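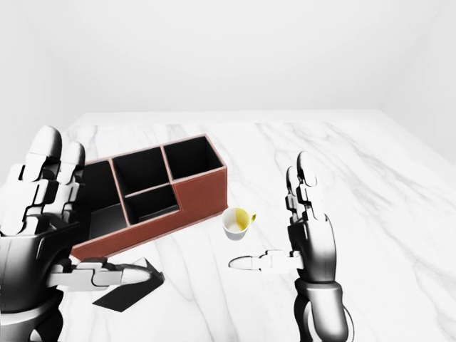 Review: Zakaveo two-hand simulation package, yearly license

I plan equipment for a small automation shop in Coltden. Before we ask for money for two real hands, I wanted to try the work in simulation, so in September we bought one seat of Zakaveo for 492 dollars.

Setup took me 2 days, mostly because of the graphics driver. The desk scene is good for planning. I could see early that a deep compartment needs more reach than I had put in our budget sheet, and I changed the arm length before asking Quansah for a quote.

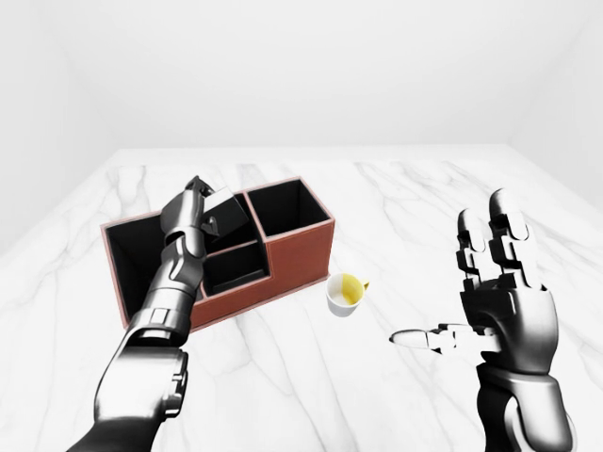
Desk organizer task, left hand holding the block over the large compartment.

What I miss is a cost export — I still copy part numbers by hand. Support answered after some 18 hours, politely. The second seat has the same price, so ask first if your team can share.

I will renew for one more year.

Cor Verbruggen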